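Our kitchen robot rehearses on a computer before it meets a real drawer. What happens to the people who used to do the drawer?

Posted by Cecilia Korletey, October
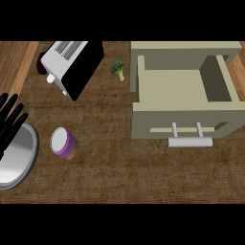

The situation

I work at Walline, in the Asthorpe building. We make up meal trays, up to 400 on a bad Monday, and until the summer this was done by people who had opinions about gravy. Now there is a pilot. An arm on a bench in the prep kitchen is going to put things away, fetch things out and open and shut drawers, and before it is allowed near ours it practises in a simulated kitchen with a toaster, a pull-out drawer and a bit of broccoli.

I have been moved from the bench to a desk, where I watch the practice runs and mark each one pass or fail. My title has gone up a word. My pay has not gone up anything. I have marked 302 runs so far and I've started shutting drawers at home with my hip and thinking "pass".

What I want to know from people whose workplaces are further along:

Does the marking job last, or am I training my way out of it?

Is it normal that I was asked to write down how I put a lid on a pot? I managed a page and a half and it still left out the bit where you listen for it.

Two of the older hands have been told they'll be "supporting the cell". Supporting it how? One of them has a knee.

I'm not against the thing. I have put away enough pans for one lifetime. I would just like to know what shape the job will be by spring, and our manager answers every version of this by saying it's an exciting time.

Edem Appiah

We had something similar at Benavides two years ago, in packing, so take what's useful and leave the rest.

The marking does shrink. In our case there were four of us scoring runs at the start and one by the end, and she did it in the mornings only. What grew was everything round the edges of the machine. It needs its stock laid out the way it likes it. It stops when something is facing the wrong way, and then a person has to go over, look at it, turn the something round and press the green button. On our line that was a proper job with a proper rota, except that it took eight months for anyone to admit it was a job, and during those eight months it was done by whoever was nearest. Get it written down early. If the two older hands are "supporting the cell", ask for a list of what that covers, how long they'll be on their feet, and who covers their breaks. The knee should go in the list.

On writing down how you do things: yes, normal. I would ask for it to count as training work and be paid that way, and I would ask before handing over the next page and a half. You have far less to bargain with once it's in a folder with someone else's name on the front. We got a small regrade out of it, 18 of us, and it came through on the third time of asking.

One more thing. Keep notes on your fails, and say why in plain words. "Caught the drawer front" is worth a lot more than a cross in a box, and it shows you know something the form doesn't. Our scorer kept hers in a red notebook and was the only one of us consulted when they changed the layout. She also asked for a practice kitchen that was messier, with the sort of clutter you get at half past two. They did it in the end. It was a humbling fortnight for the machine.

As for spring, I'd expect fewer hours at the desk and more on the floor, whatever the chart says. Ask which grade the floor hours are on.

vomovthorpe_nights

depends on the contract. ask the union if you've got one. ours at Vomovthorpe was supposed to save 30 hours a week and what it did was move them to nights, which is how i come to have this username

also don't let them call it a colleague. they gave ours a birthday and there was a cake. it was our cake money

Cecilia Korletey

Thank you both. I have asked for the list. I've been told there will be a list about the list after the next planning meeting, so that's in hand.

Edem, I've begun writing reasons next to the fails, and have already been asked if I could keep them shorter. I've bought a notebook. They only had green.

Will report back on the cake.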